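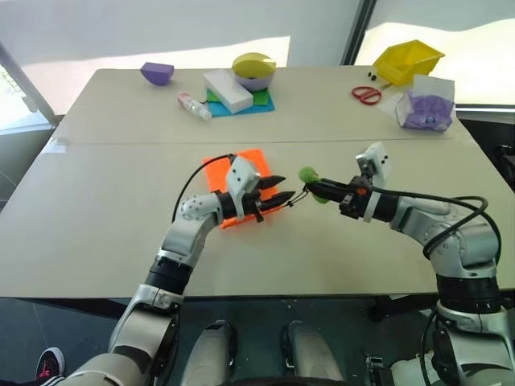
A two-armed Grerent station at work over an orange foam sheet, with a small green fuzzy item in the right gripper. Photo: Grerent

FOR IMMEDIATE RELEASE
2024-01-06

Grerent Opens Muvemden, a Collection Program for Robots That Have Never Had to Clean Up After Anyone

Grerent today announced the opening of Muvemden, a program that gathers examples of ordinary tabletop work so that a learning system can study them and, with luck, stop dropping things.

The program runs on two-armed stations. An operator guides both arms through a short task, the station records the camera views and the arm movements together, and the recording joins a growing pile of others. The learning system reads the pile. Then it tries the task itself, usually with great confidence.

Muvemden opens with 17 task families, among them passing a small item from one gripper to the other, putting lids on bowls, and moving soft things that would prefer to stay where they are. Each family is recorded at least 50 times before Grerent considers it started. The company wishes to stress the word "started."

"Our first model learned from 100 recordings of one task on one very tidy table," the Muvemden team said in a joint statement. "It did well on that table. We then moved a bowl, and it behaved as if we had moved the building."

Tables in the new program are therefore set less politely. Bins sit at an angle, bottles lie on their sides, and scissors turn up near things they have no business with. Operators change the layout between recordings and are asked to resist the human urge to line everything up. Grerent reports that this has been the hardest part of the training, and it means the training of the operators.

Failed attempts are kept. A recording in which an item slips, gets picked up again and ends up where it should is marked as a recovery and stored with the rest. Recordings in which the item leaves the table altogether go in a separate folder, which is larger than the company had budgeted for.

Labeling is handled with Ernari, Grerent's in-house review tool. Reviewers watch each recording, mark where one step ends and the next begins, and write a plain sentence saying what was done. Early sentences tended toward the poetic. The current style guide runs to four pages and permits one adjective per object.

Shifts are kept short, as attention is the first thing to go and the arms will faithfully record its departure. Operators work in pairs and trade places between task families. More than one has reported reaching for a coffee cup at home with two fingers.

A second site, Lâm, is scheduled to begin recording in June with the same station design and a different set of household and craft items. Recordings from the two sites will be kept apart at first, so the team can test whether a model raised at one can cope with the other. Expectations inside the company are described as modest.

Grerent will publish a sample of the Muvemden recordings, recoveries included, once the Lâm site is running. Research groups that want early access may apply through the company's website. Applicants should say what tasks they have in mind and how untidy their tables are.

About Grerent
Grerent builds two-armed recording stations and the software that goes with them. It does not currently sell a robot that does dishes and asks that people stop writing in about it.

Media contact: Grerent Press Desk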